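Dirner Weltatau Burr Mill for Dry Beans and Grain

Jun 16, 2021
By Marinho Kitchen Equipment

Countertop electric mill with steel burrs, for dried soybeans, mung beans, rice, wheat, corn and similar dry stock.

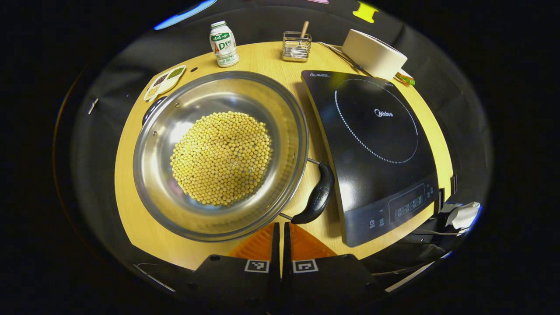

One buyer wrote in to report that the mill stalls on whole dried soybeans at the finest setting, and asked whether the motor is undersized for beans. The motor is sized for beans. Whole soybeans should not be fed at the finest setting. They are large, hard and oily, and at a narrow burr gap they wedge at the inlet of the grinding zone before the coarse teeth can break them. Crack them first at setting 5, then pass the cracked beans through at the setting you want. The full procedure is under Grinding Soybeans.

General

The Weltatau is a single-purpose mill. It takes dry material from a top hopper, feeds it by gravity onto a short auger, and pushes it between a fixed burr and a rotating burr. The meal drops through a chute into the catch bowl. The gap between the burrs is set with a collar on the front of the housing, numbered from 1 (finest) to 5 (coarsest), with no stops between the numbers. The collar may be left anywhere in its travel.

The burrs are hardened steel. Dirner does not offer stone burrs for this model, and the stone burrs from the older Dirner hand mill do not fit. Stone gives a slightly softer flour from wheat, but it glazes with oil from soybeans and peanuts and then has to be dressed. Steel can be brushed clean.

The mill is not a wet grinder. Soaked beans for soy milk or batter belong in a wet mill or a blender. Water in the auger housing will reach the front bearing, and this kind of damage is not covered by the warranty.

Specifications

Supply: 115 V AC, grounded plug
Circuit: 15 A, not shared with another motor or heating appliance
Output, wheat at setting 3: 200 g per minute
Burrs: hardened steel, flat, user replaceable
Adjustment: front collar, 1 to 5, stepless
Hopper: stainless steel, lift-off, with lid
Catch bowl: stainless steel
Overload protection: thermal cutout, manual reset
Base: rubber feet, or bolt-down on the Zendeck plate (sold separately)
Duty: intermittent, see below

The output figure is for clean, dry soft wheat with the hopper kept at least half full. Corn and soybeans are slower on the first pass. Rice is faster. Output drops at finer settings with every material, and drops again as the burrs wear.

What Can Be Milled

Wheat, rye, barley, millet and rice of any color can be milled at all settings. Black rice leaves a stain on the chute that does not wash off completely and does no harm.

Mung beans can be fed whole at setting 3 or coarser. For fine mung flour, use split and hulled beans. The green hull is tough and comes through as flakes that must be sifted out.

Soybeans, chickpeas and dent corn should be cracked first. Popcorn is harder than dent corn and should be fed slowly even at setting 5.

Do not mill flaxseed, sesame, poppy seed, shelled nuts, coffee or salt. The oily seeds turn to paste and pack the burrs. Salt attacks the burr faces – this applies to spice mixes that contain salt as well.

Sorting and Checking

Stones are the main cause of burr damage. Small stones in dried beans are close to the beans in size and weight, and machine cleaning at the packer does not remove all of them. Spread the beans in a wide, shallow pan or on a tray, in good light, and go through them by hand before they go in the hopper. A metal surface is useful here, as a stone makes a different sound from a bean when the pan is shaken. Remove shriveled and split beans at the same time if the flour is to be stored, as broken beans go rancid first.

Moisture matters as much as stones. A dry soybean breaks cleanly when hit with a hammer. A damp one flattens. Damp beans smear on the burrs and the meal cakes in the chute. If the beans flatten, dry them on a sheet pan in a low oven with the door slightly open, then let them cool fully before milling. Beans that go in warm release more oil.

Grinding Soybeans

Set the collar to 5. Switch on with the hopper empty, then add beans a handful at a time until the sound of the motor is steady, and fill the hopper from there. The first pass gives pieces the size of coarse grits, with loose hulls. Pour the cracked beans from one bowl to another in front of a fan, or outdoors in light wind, to carry off most of the hulls.

Brush out the chute. Set the collar to 3 and run the cracked beans through. For baking, this second pass is usually fine enough after sifting. For a finer flour, sift, then return only what stays in the sieve, at setting 2. Raw soy flour has a strong beany taste and needs to be cooked. For roasted soy flour, roast the whole beans first and let them cool. Roasted beans are brittle and crack with far less load on the motor.

Setting 1 is for small grains only.

Running Time

Soy meal should come out no more than hand warm. If it feels hot, open the collar a little and stop between batches. Run the mill for no more than 15 minutes, then let it stand with the lid off until the housing around the auger is cool to the touch. The thermal cutout protects the motor winding. It does not protect the flour, and meal can scorch well before the cutout trips.

If the cutout does trip, switch off, unplug, empty the hopper and open the collar to 5 before pressing the reset button under the housing. Restarting against a full burr gap will trip it again and may strip the auger key.

Mounting

On a flat counter the rubber feet are enough for rice and wheat. Corn and soybeans make the mill walk, more so on sealed wood or polished stone. The Zendeck plate is a flat steel plate with slots that match the threaded holes in the mill base. It can be screwed to a bench or held with ordinary woodworking clamps. Remove the rubber feet before fitting it. Do not clamp directly on the mill housing.

Leave a clear space behind the mill. The cooling air is drawn in at the back, and a wall or a flour sack against the vents will bring on the cutout early.

Cleaning

Unplug. Lift off the hopper, unscrew the collar, and pull the front burr straight off its pins. Brush both burrs, the auger and the chute with the stiff brush supplied. To clear oil after soybeans, run a cup of dry white rice through at setting 4 and discard the result. The hopper and catch bowl can be washed. The burrs, collar and auger may not be washed, and none of these parts may go in a dishwasher.

When the burr goes back on, check that it sits flush before the collar is tightened. A burr that is cocked on its pins will ring when the mill is switched on. Stop at once if it does.

Burr Wear

Burr life depends on what is milled and how clean it is. As a guide, Dirner rates a set for over 200 hours on clean wheat. Signs of wear are a drop in output, warm meal at settings that used to run cool, and coarse pieces in flour that has been milled fine. Replace both burrs together. New burrs carry a film of packing oil – run a cup of rice through and throw it away before milling for use.

After changing burrs, reset the zero point. Turn the collar in by hand, with the mill unplugged, until the burrs just touch, then back it off until the mark lines up with 1 and tighten the set screw.

In the Box

Mill, hopper with lid, catch bowl, one set of burrs (fitted), stiff brush, set screw key, printed manual. The Zendeck plate, the sifting set and spare burrs are separate items.

Availability

Units shipped before April have a plastic hopper lid. Current stock has the steel lid, which fits the older hopper and can be ordered as a spare part. Orders placed with Marinho ship with the grounded 115 V plug only.

Related items

Dirner Steel Burr Set, Weltatau
Zendeck Bench Plate
Dirner Sifting Set, Fine and Medium
Weltatau Steel Hopper Lid
Dirner Hand Mill, Stone Burrs
Marinho Stiff Cleaning Brush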